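Section 4: Clearing a table

Okay, you've got the Pevent bolted together, charged and talking to your tablet. Time to give it a chore. I always start people on table clearing, and I've written this section the way I'd walk you through it if I were standing in your lounge room. If you skipped the gripper calibration in Section 3, go back and do it now, please. I can always tell from the support emails.

A quick word on expectations first. Can a machine do your housework yet? My answer is "bits of it, slowly, with you nearby". The Pevent will pick up a cup and carry it to a tray. It won't tidy a kitchen after a kid's birthday party, and I wouldn't let it near my nan's crystal. Rommel Umali on our bench reckons he can clear a table in less time than it takes the arms to unfold, and he's right. You're setting this up for the long game, or because you like tinkering (same here!).

Before you start

You'll need the base unit, both grippers, the Fustley tray and a table with square or rounded corners. Round tables work too, but edge finding takes longer and you may have to run it twice. Leave 60 cm of clear floor on the side where the base will stand.

CAUTION: Keep fingers, pets and dangling sleeves away from the grippers whenever the status light is amber. Amber means the arms can move without warning.

Teaching the table

1. Park the base facing the table and put the brake on.

2. On the tablet, open Chores, then Clear, then New Surface. Give it a name you'll recognise. Mine's called "big one", which made perfect sense until I bought a bigger one.

3. Tap Find Edges. The head will tilt down and sweep slowly from side to side. Leave it alone for 15 seconds.

4. Check the outline on the tablet. It should follow the tabletop all the way along. If it's wandered off onto the floor, drag the corners back by hand and tap Save.

5. If you've got two tables close together, save each as its own surface. Don't be tempted to draw one big outline over the pair – the software will treat the gap as somewhere it can put things down, and your mug will find the tiles.

NOTE: Strongly patterned tops can confuse the edge finder. Stone veining is the usual culprit, along with tartan tablecloths. Ornella Negri wrote the Horard vision update partly to deal with this, so install it if you haven't. Shiny tops are the other pest. Draw the curtains or switch off the lamp that's making the glare, then run step 3 again.

Picking up the first object

6. Put one light, unbreakable cup on the table, well in from the edge. Plastic is ideal. No liquid in it yet!

7. Tap Scan. The cup should show up on the tablet with a green ring.

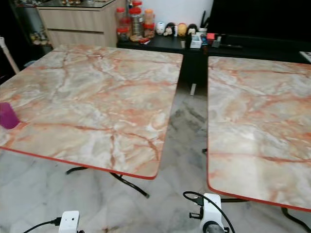
Figure 4.2 – Two tables side by side, with a purple cup on the left one. Each tabletop gets its own outline.

8. If there's no green ring, the cup may be too far to one side of the view. Shift the base a little and scan again. See-through or slightly see-through cups can need a couple of goes.

9. Set grip strength to 10 for plastic. The slider runs up to 100, and I've never found a cup that wanted anything near it.

10. Tap Go, and keep a hand by the red stop button for the first few runs.

CAUTION: Check that the gripper cables have slack and aren't looped around a table leg before you tap Go. A snagged cable will stop the arm mid-reach and you'll have to restart the chore from step 7.

If it drops the cup, raise the grip by a notch and try again. If it drops it every time, clean the finger pads with a damp cloth, and if that's no help, ring Fankhauser for a new set. Pads are a wear item and they aren't covered by the warranty.

Once you've had a clean run with one cup, add a second. Plates are in Section 5.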